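Igor Bartoš had the kettle on before I'd got my coat off, and within a minute he'd put a gripper in my hand and told me to stop being so polite with it. I'd come to hear how he and Elie Fakhoury choose between finger pads, a subject I thought would fill ten minutes. I left after dark with four pages of notes!

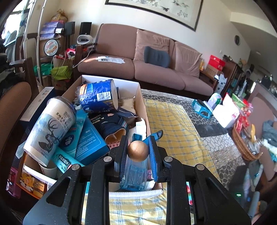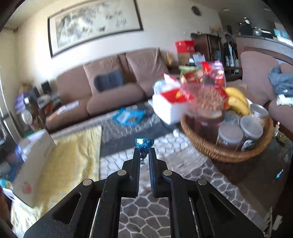 The pair of them have been comparing two hand-held grippers since February, the Zevum and the Haviron, and they don't agree on much. Igor likes the Zevum because it closes softly. "You can feel it through your hand," he told me, "and if I can feel it, the person using it for a whole afternoon can feel it too." Elie thinks that's sentimental (her word) and wants to talk about pads. Both of them do their testing on household bits and pieces, and I could see why once she got going. A smooth round ball held between ribbed pads touches very little of them, she said, so the ribs have to do all the work, whereas a little shiny blue cup with a dimpled surface gives them something to bite on. "People assume the ball is the easy one. I'd take the cup every time."

I asked how many grasps they'd logged. Elie had the number ready: 371 with the Haviron, against a target of 1,000 for each. Igor's tally for the Zevum is 700, and he was rather pleased about that until she pointed out that he keeps going back to his favourite objects. "He does all the nice ones first," she said. "Then I get the crinkly bags." Igor didn't argue — he just went to see to the tea.

Crinkly bags come up a lot with these two. A snack packet changes shape when you squeeze it, and the fingers can be shut well before you've got hold of anything worth having. Elie slows right down for them. Igor pinches a corner and hopes, which she marks on her sheet as a separate kind of grasp so it doesn't muddle the figures.

We did get on to cameras in the end. They'd tried the Oner mount first and gone off it, mostly over the clip, which Igor says he could never do up with one hand. The Wanigasekara bracket sits lower and he's happier with it, though Elie would like it a touch further back so she can see more of what's either side of the fingers. "I want to know what I'm about to knock over," she said.

So which gripper would they buy? Igor said the Zevum without a pause. Elie said she'd have the Haviron with the other one's pads on it, and had he asked the supplier yet whether they'd fit? He hadn't. He wrote it on the back of his hand while I was looking for my scarf.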